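# kemeys-cups

A little dataset of what my household drinks out of, and what happens to the cup afterward. It started as a note on my phone and got way out of hand, so I cleaned it up and put it here (last big cleanup was 5 Mar 2019).

## What's in it

There's one file, cups.csv, with 561 rows. Each row is one takeout drink: where it came from, hot or cold, cup size, whether it had a lid, and which bin it ended up in. I typed all of it by hand, usually the same evening, sometimes off a crumpled receipt a few days later. Those late ones have a "y" in the late column, so drop them if you're picky!

Most of the drinks come from two places, Fokska (the coffee counter near my bus stop) and Brornska, a tea shop I go to way more than I should. Everything else is under "other", and there are 145 of those. I did try splitting "other" into real shop names once, but half of them were gas stations and I gave up. 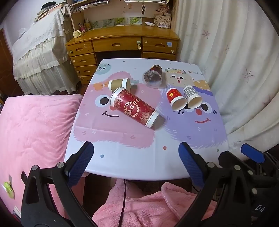 Cups on the cartoon tablecloth, a mix of sizes.

## Columns

- date: month and day, no year (sorry, I didn't think I'd keep going)
- shop: fokska, brornska or other
- temp: hot or cold
- size: s, m or l. I go by what the shop calls it, and a Fokska medium is pretty much a Brornska large
- lid: y or n
- bin: trash, recycling, kept, or blank if I lost track
- late: y if I logged it more than a day afterward

The bin column is the one people email me about. "Recycling" only means I put it in the recycling. Our city's rules on lined paper cups changed in August and I still don't fully get them, so please don't use this to say anything about what got recycled for real.

## Known problems

The first 10 rows have no size at all. I also spelled Brornska three different ways early on, and I think I caught them all, but run a quick check on the shop column before you group anything. Iced tea with the ice left out is logged as cold. Soup in a cup is not a drink and I took it out (there was a long argument at home over this one).
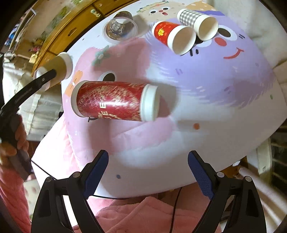

Tall red cup and a clear one, same tablecloth.

## Using it

It opens fine in any spreadsheet. I also keep a copy in Zinix format in the extras folder, but that one lags behind the CSV by around 2 weeks, so grab the CSV if you want the newest rows. Do whatever you like with it. If you make a chart, send it to me, I love charts!

Fixes are welcome, just open an issue with the row number.

Related
kemeys-lunches
kemeys-bus-log
Zinix to CSV converter
Tea words glossary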